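Kasun Khondokar
November 20, 2018

1/ Notes on laying out a drinks and dishes station on one table. The constraint is counter area. Everything has to be reachable without moving something else first.

2/ Start with a mat. Ours is brown, large enough to cover most of the white top. It sets the working boundary: if an item doesn't fit on the mat or right at its edge, it goes on a shelf.

3/ Hot water goes on one side, spout pointing in over the mat. Leave clear space under the tap for the tallest mug you own plus a hand. The wooden tray lives near the back, long side parallel to the table edge. The mug tree goes next to it, two mugs, one per side of the post so the load balances.
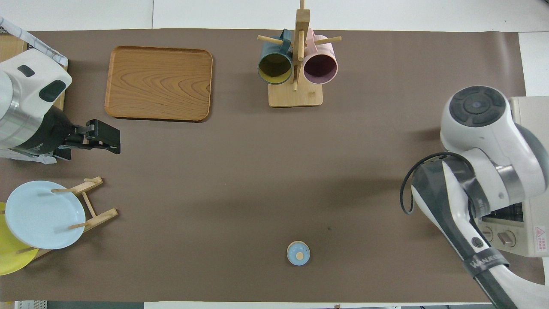
4/ Mug tree specifics. Square base, horizontal pegs. Check the weight before buying. Mine from Vavside is 500 g and tips if you hang both mugs on one side. Hang by the handle, mouths angled away from the post.

5/ Plate rack. Slats and dowels, plates upright. Two is a comfortable load for daily use. I keep the blue one in front of the yellow one, for no technical reason.

6/ Slot width matters more than slot count. A plate with a deep well needs a wider gap than a flat one. Kamath lists rim diameter only, so take a plate to the store.

7/ Drying. A small countertop unit with a fold-down door needs its own depth again in front of it. Measure with the door open. I measured with it closed and lost an evening to rearranging. 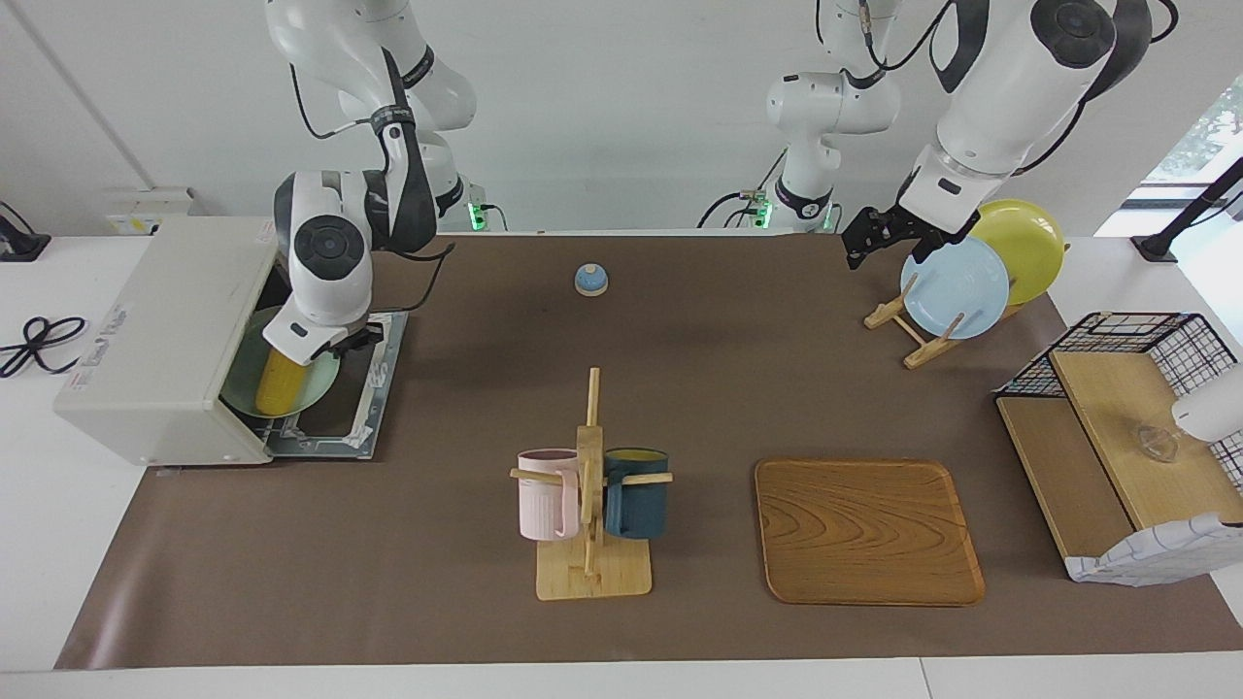
8/ Keep the travel from dryer to rack short and at mat height. Plates come out upright and go in upright, so there is no reason to set them down flat in between. Mugs go straight to the tree.

9/ Wood care: mineral oil on the tray every 2 months, nothing on the rack. Oiled dowels pick up dust. Next one of these is in December, on shelf spacing. The Mekberg brackets are still in the mail.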